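Chapter 3
Who Says Smaller Classes Work?

Ask any parent whether a class of fifteen beats a class of thirty and you will get a quick answer. Quick answers deserve a second look. The Maston district cut class sizes in 156 schools and claimed a win before the first test scores came back.

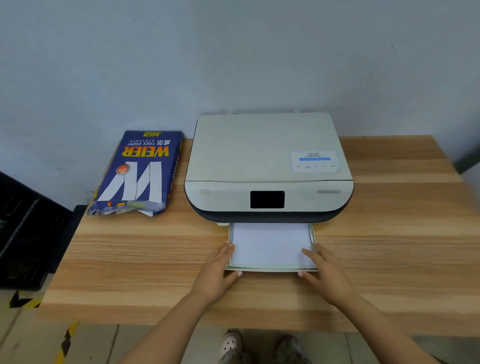 What did the district count as a win? Mostly, how teachers said they felt. That matters, but it tells us little about reading.
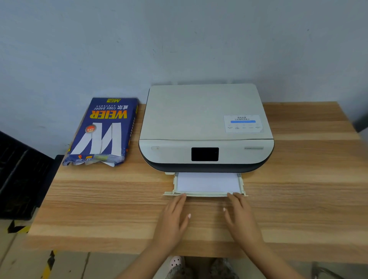

Drultell, a district with bigger classes, made the same claim about its new schedule. In this chapter we ask what either one could really show.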